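Speaker notes: Budgeting for a two-armed bench
Kathleen Tully, 05/03/2019

Slide 1. Say hello, thank Triin for the room, and get the joke about my handwriting out of the way early (it always needs a minute). Then straight to the money, bless them, that's what they came for. Our first quote from Stumura covered two arms and two hands, and we all thought, well, there's the budget! It was maybe half of it. 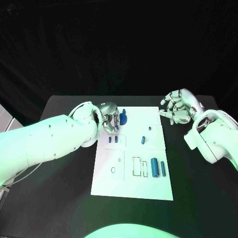
Both hands by the peg sheet, a blue piece in the left.

Slide 2. Take this one slowly. Ask the room which parts they'd put on a purchase order, and let them call things out. Somebody will say arms, somebody will say hands, and then I get to bring up cables, the table, the backdrop and those little blue pegs. Our line for pegs and sheets was $166, and Ivars still had to go back and ask for another $200. Please budget for spares, friends, small things roll away!

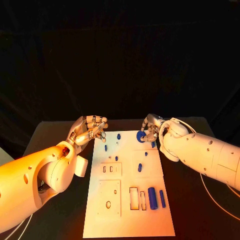
3 min read

Slide 3. The right hand has the disc now, and the left is over the pegs. Talk about hands here, and don't rush. A hand has so many more joints than a plain gripper, and every joint is something you may one day pay to have looked at. Gintarė put $1,386 a year down for hand service and I told her it was too much. I was wrong, and I'll say so out loud (she'll be in the second row, wave to her).

Slide 4. Planning time. Allow 30 working days between delivery and the first useful afternoon, and if you're ordering in September, ask Shibata about lead times before you promise your boss anything at all. Questions, then coffee.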